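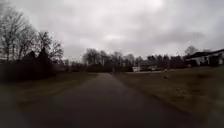

Path survey notebook, 3rd October

Walked the Lekham path with Hiba Rizk, wheel and notebook only. Overcast all the way. No edging along the first stretch, grass straight up to the asphalt both sides. Wheel read 294 m from our start peg to the underpass.

1. Underpass approach. Leaves lie on the left bank right down to the asphalt. Want them raked back before they get into the drain. Width looks enough for the small sweeper but Fouad should measure it, I forgot the long tape.

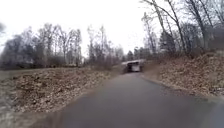
2. Road end. Sketch the bend again, my old one has it too tight.
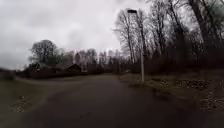
Lighting list still needs sorting out. Maysoun Ghanem has the Zanetti sheet and it stops at column 14. The pale post on the right verge, with the flat head, isn't on it, so I've put it down as 14A for now. Bare branches stand right behind the pole. Ask about trimming in December.

Wheel sticks when turned left. Oil it.

Skye H.

Print this page | E-mail this page

Contact: Trirnoneo Paths Workshop, Lekham
© Trirnoneo
Back to top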